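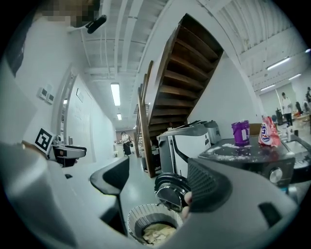

*Small wastebasket with a white mesh rim, crumpled paper at the bottom.*

**Paper Recovery at Small Offices: second progress report to the Zeman Fund**
Submitted by Gositen, April 2026
Prepared by Xiuying Jin

## Where we are

The grant pays for a paper collection service for small offices in the Festell district that are too small to get a recycling contract of their own. Most of them rent one to four rooms on an upper floor. Before the project, their paper went out with the trash.

We had planned to have 30 offices on the route by this point, and we do. Three of the original sign-ups dropped out when their leases ended, and we replaced them from the waiting list. The waiting list now has six names on it, all from the two blocks north of the rail line.

During the reporting period we collected 2,617 pounds of paper. The period before, with fewer offices and a late start, came to 1,675 pounds. Both figures are scale weights taken at the Hastano depot, after staples, binders and plastic sleeves are pulled out.

## Collection route

Pickups run every other week. Jianguo Tian drives the route and also does the weighing. He rearranged the stops in the second month so that the buildings without elevators come first, when the van is empty and there is still time to make several trips down the stairs. The route now takes one full morning and part of an afternoon.

Two buildings gave us trouble with access. One changed its front door code without telling tenants, and we missed a pickup. The other has no loading space, and we got a parking ticket there, which we paid out of general funds and have not charged to the grant. The building manager has since let us use the rear lot before noon.

## What is in the paper

We sorted a sample from every office once during the period. Printer paper makes up the largest share, followed by envelopes and catalogs. The main problem is food. Lunch wrappers, napkins and paper cups end up in desk-side baskets along with the paper, and when the baskets are emptied into our bags the whole bag can be spoiled. We rejected eleven bags for this.

The offices that do best keep one basket for paper and a separate lidded can for food, placed well away from the desks. Offices that use one basket for everything have not improved much, even after reminders. We would like to try giving those offices a second can at no charge.

Shredded paper is a smaller issue. The mill takes it only in clear bags, and several offices were using black ones. We left a roll of clear bags at each site, and the problem has mostly stopped.

## Outreach

We printed 100 copies of the one-page sorting guide and have given out all but a handful. Tenants asked for two changes, and we will make both before reprinting:

- Say plainly that window envelopes are accepted.
- List receipts under trash. The first version left them out, and people guessed wrong.

We also held a short meeting for office managers. Turnout was low, at seven people. Those who came wanted to know about document security, and we had no written policy to show them. A draft is now with our insurance agent.

## Budget

Spending is under plan in two lines and over in one. Fuel and bags both came in lower than expected. Van repairs went over after the rear brakes were replaced. We request permission to move the unspent bag money to repairs. The total does not change. A line-by-line statement is attached separately.

## Next period

1. Add the six offices on the waiting list, if the route can still be done in one day.
2. Supply second cans to the offices with the most rejected bags.
3. Finish the document security policy and send it to all participating offices.
4. Reprint the sorting guide.
5. Get a written price from Hastano for storage. The current arrangement is verbal and runs out in July.

Item 5 affects whether we can continue at the same cost. We will write to the Fund as soon as we have the price. Questions about weights or the route can go to Jianguo Tian, and anything on the budget to Xiuying Jin.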